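Jundville Housing Support Program
Progress Report to the Aranda Fund
Tuesday, January 24, 2023

Work under the current grant continued on schedule during the reporting period. The program placed 90 households from the Jundville waiting list into furnished apartments, and all leases were signed for a full year. Rent assistance was paid directly to landlords on the first of each month. 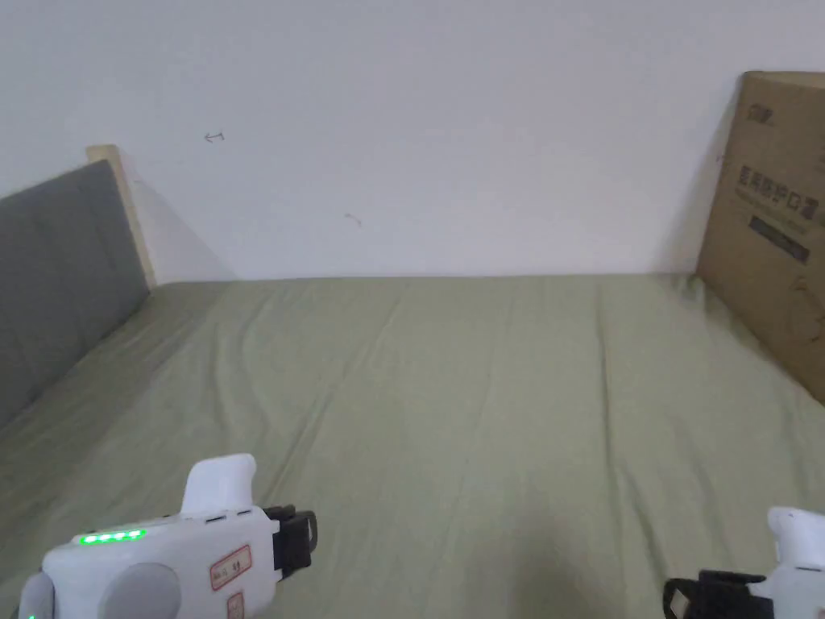 Furnishing costs remained within the approved budget of $298 per bedroom. Janlow, our supplier, held its prices through the winter, but delivery to the Flirkent building was late on two occasions and move-in dates were changed as a result. Each bedroom is provided with a mattress and bedding. Sheets are now ordered in plain colors, such as the sage green on the wide mattress shown, and are bought in the same sizes for every building. Walls with light scuffs are left as they are until the next scheduled painting, in line with the maintenance plan approved last year.

Staff made 890 home visits. Most concerned utility accounts, school enrollment and transportation. Requests for help with heating bills rose sharply after the holidays, and $2,000 was moved from the travel line to the emergency line with the Fund's written approval.
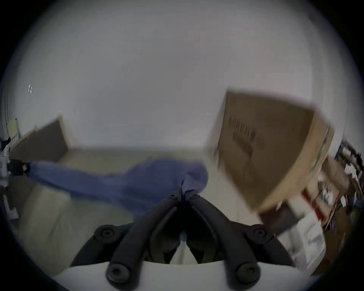 The emergency line is expected to last through the end of the grant year if requests return to their usual level in the spring. A revised budget table will be sent separately.

Two matters remain open. The laundry room at Flirkent has not yet passed its electrical inspection, and the agreement with the county on bus passes is still under review. Both will be covered in the February update.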